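Moved up from the 400 to the 800 this spring, at an age when most people are moving up from the couch to the recliner. A thread.

The Skurnevitz Track Club meets Tuesdays at the Langlois oval. The inside lane has a dip at the top of the back straight that everyone local knows to lean into. Visitors find it by ankle.

I ran the 400 for years. The 400 is a simple event. You go out too fast, you regret it at 250, you come home like a man carrying a refrigerator up a flight of stairs. I was mediocre at it and very happy.

Then our coach looked at my splits and said the 800 might suit me. I took this as a compliment. I have since learned it's what coaches say to slow quarter-milers the way realtors say "cozy."

What I didn't appreciate about the 800 is the break. You start in lanes, all polite, and after the first bend everyone is allowed to cut in. I had watched this on television many times and thought it looked graceful.

From inside, it's the last parking spot at the mall. I got an elbow in the ribs from a retired dentist who then apologized, by which time he was four meters up and I was still saying no problem.

First race was the Dresard open meet in June. They seed you by the time you write on the entry form, and I wrote down the time I felt I deserved. So I was in heat 2, with people who had written down times they had run.

Went through the bell in last place, feeling great. I want to stress how great I felt. I had a plan, the plan was to be patient, and I was being more patient than anyone in the state.

At 500 I decided to go. I sent the message down to the legs. The legs had left for the day.

I finished 11th. The results sheet goes up on the fence by the hurdle shed, and I walked over to look at it with a calm expression, in case anyone was watching my expression.
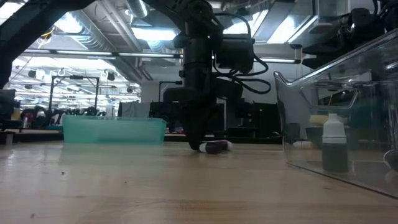 A reply from someone at Markodska Harriers, who saw the race: you ran the whole first lap on the outside of lane two, you know that's extra distance, right? And you looked at the clock at the bell. Never look at the clock at the bell, it only has bad news.

Fair on both counts. I was out wide because there was a gap in front of me and I like to be able to see. Apparently the gap is where you're supposed to be. You're supposed to go and stand in it.

And yes, I looked at the clock. I look at every clock. I looked at the one over the concession stand on the way in, and that one's been stopped since they redid the bleachers.

So, training. Out went the 200s with long rests, which I loved, mainly for the rests. In came the 600s. A 600 is an 800 with the finish taken away, so you get all of the suffering and then jog back to the start to do another.

We do 3 of them. After the first I'm chatty. After the second I answer questions with a hand. After the third I lie on the infield and look at the sky over Langlois, which has a water tower in it.

Also new to me: the long run. Sprinters hear about long runs the way kids hear about taxes. Mine goes out along the canal and back, and last Saturday I was overtaken by a woman pushing a double stroller. Both passengers were asleep. She wasn't breathing hard either.

I've asked about spikes. The sprint pair puts me up on my toes for two laps, and my calves have sent a letter. The distance pair costs as much as a decent microwave and comes only in a yellow that can be seen from the highway. I've ordered them.

Went back to Dresard for the evening meet. Wrote an accurate time on the form, got put in the slow heat, found the gap, stood in the gap. Did not look at the clock at the bell – looked at the dentist instead, who was right there on my shoulder.

He beat me by a stride. I ran 2 seconds faster than in June, and I'd like that noted somewhere, so I'm noting it here.

Coach came over afterward, studied the watch for a while and asked whether I'd ever thought about the 1500.

Muting this thread, I have 600s in the morning.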